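Publications > Opinion > Automation and Work

The Case for the Patient Operator

Heiðrún Hedegaard
08/09/2020

Public discussion of robot learning tends to favor the algorithm. Budgets follow the discussion. The person who shows the machine what to do is usually entered under "data costs," next to storage and cabling. This institute holds that the entry is in the wrong place.

Demonstration is skilled work. An operator who guides two arms through a kitchen task must decide how to approach an object, when to close the fingers and when to give up on a grasp. Each decision is recorded, and the policy trained on the record will repeat it.

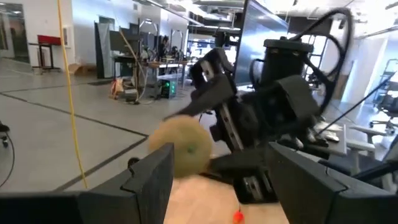
During the Navarrete program, our operators recorded 374 demonstrations of sorting and placing. The original plan had called for 1,000. Florencia Sosa, who supervised the sessions, asked that the target be lowered so that operators could rest and review their own work. The request was granted after some argument, and I was among those who argued against it.

I have since changed my mind. Tired operators develop shortcuts. They drag an object where they should lift it, or they rely on a view of the table that the robot's own cameras do not share.
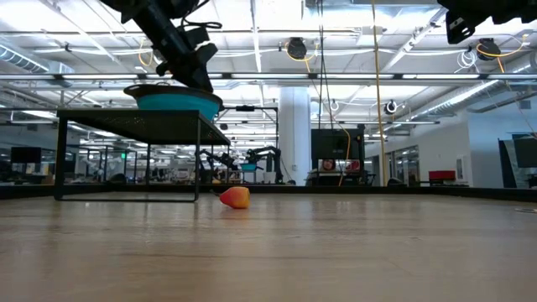 Raphaël Jacquet has objected that variety matters more than polish, and that a large, uneven set of recordings will average out its faults. There is merit in this. A fruit should not always lie in the same place, and a bowl should not always stand at the same height. Variety of that sort, however, has to be planned. It does not come from haste.
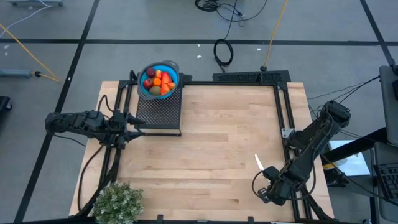

The choice between guiding an arm by hand and driving it from a distance deserves the same care. Hand guidance gives the operator a direct sense of resistance. Remote control keeps the operator's body out of the workspace, at the price of a longer apprenticeship. Institutions should pay for that apprenticeship openly and credit operators by name when results are published.
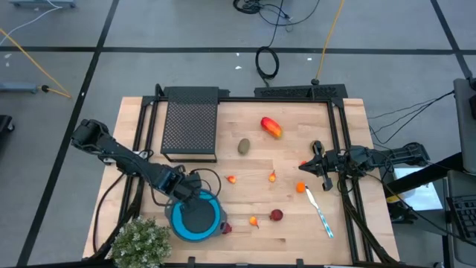

What Funders Should Require

Grant applications should state who will give the demonstrations, how they will be trained and how long a session may last. Rejected recordings should be kept and described. We will present a draft standard to member laboratories in November, and written comments are welcome before then.

Contact the Editorial Office | © 2020 All rights reserved | Back to top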